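Ticket 3014: Right arm drops roll items during transfer, station 2
Project: Cumadura
Opened by: Lilla Dobos
Assigned to: Gangadharan Pillai
Priority: Normal
Status: Closed, procedure updated

Problem as reported
Right arm loses ring-shaped items on the way from the source basket. Log shows "object lost" after lift. Left arm not affected. Operator restarted the sequence twice without clearing the fault, then called.

28/11/2020, G. Pillai
Pulled the logs from the Clineo controller. Grip force is within limits. Close command goes out while the wrist is still moving, so the fingers take the roll off center. Speed at approach was set to 200 mm/s. The Prellport cell rules give 190 as the limit inside the mat area with both arms powered. Someone raised it during the November tuning and did not log the change.

L. Dobos
The change was mine. I read the limit as applying to shared moves only, and the left arm was on hold.

G. Pillai
Hold counts as powered. Section 14 of the cell rules: if both bases show green, the lower limit applies to both arms. I agree the wording is easy to misread – will fix.

Actions
Approach speed set back to 190.
Added a 3000 ms settle time before close. This is longer than needed and can be trimmed later, under a logged change.
Bozsik gripper fingers checked for wear, none found. Pads cleaned.
Section 14 reworded. "Powered" now includes hold.

Rules to follow from now on
Do not restart after "object lost" until the fault is read and noted in the ticket.
One basket per arm. The waiting arm stays open and clear of the other arm's path.
For rolls, grip through the center hole, not across the outside.
Any speed change needs a log entry with old value, new value and initials.

L. Dobos
Ran the sequence again with the new values. No lost objects in the log. Please keep the settle time as is until the next review – I would like more runs first.

G. Pillai
Agreed. Closing. Reopen under the same number if the fault comes back.

Attachment:

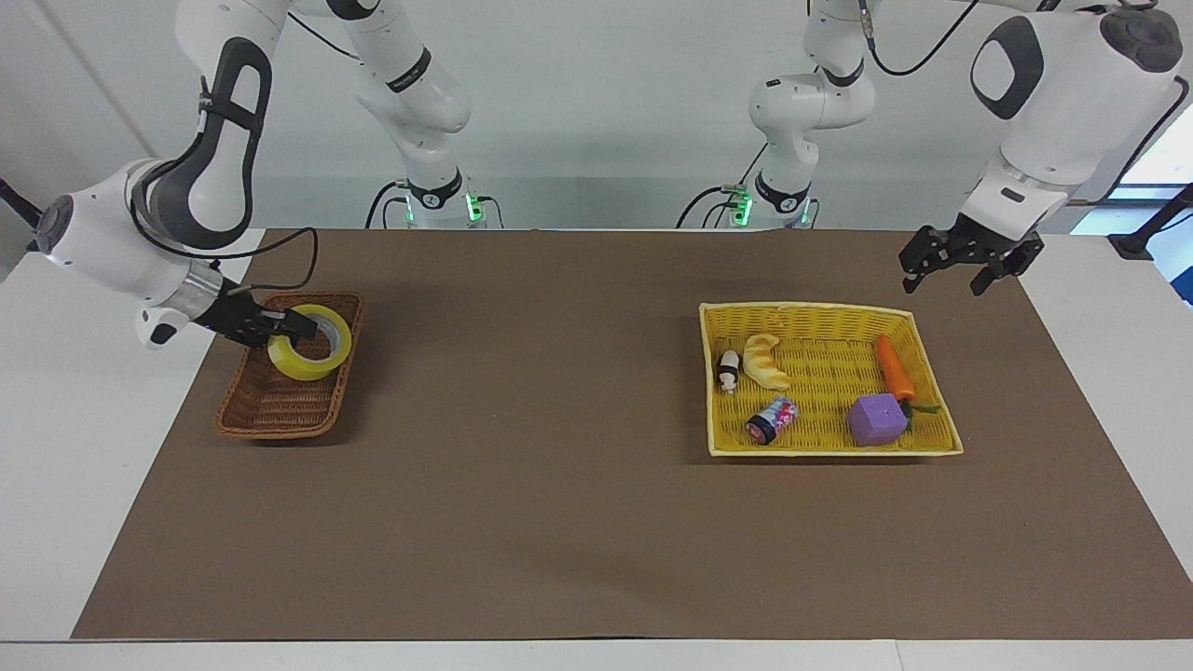 Right gripper closed on the tape roll in the brown basket, left gripper open at the yellow basket.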